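3.2 Gathering the demonstrations

Cillar learns only from examples, so we took great care over how they were made. Both arms share one rail, and a good fold needs them to meet in the middle without getting in each other's way — a lovely problem for two grippers.
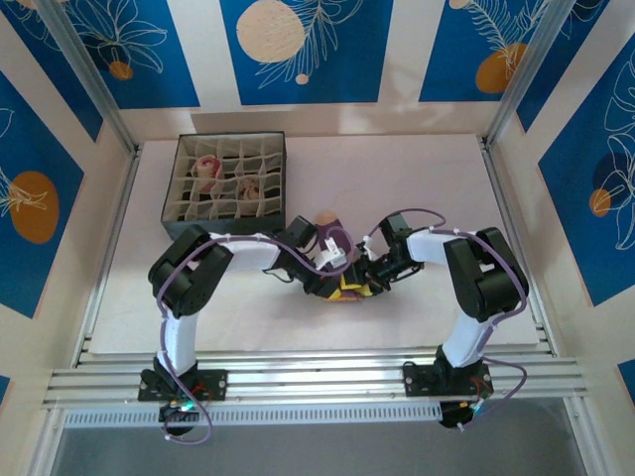
Each sitting at our Climelton lab gave some 17 usable runs. We kept the untidy ones too, and they proved a real help in training. Socks were laid down at a new angle each time, and the divided box stayed at the back of the surface.

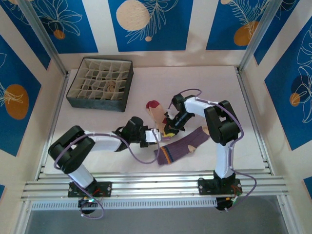
3.3 Wrist views

A fixed camera loses sight of the cloth once the fingers close on it. We therefore recorded from the wrist as well. 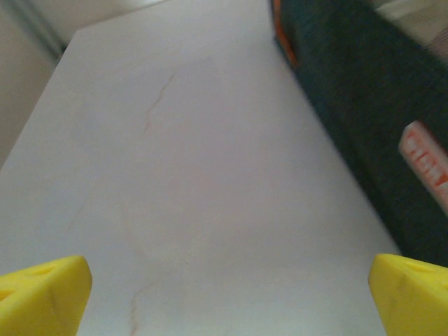 Adding this second view was the most exciting change we made. With only eight extra runs per sock, Cillar began to place its grips far more neatly. 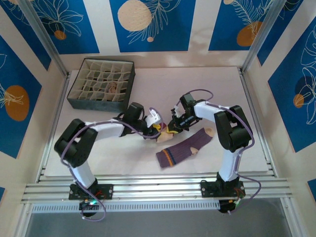
Figure 2. Both grippers at a bunched sock, with a second sock lying flat in front.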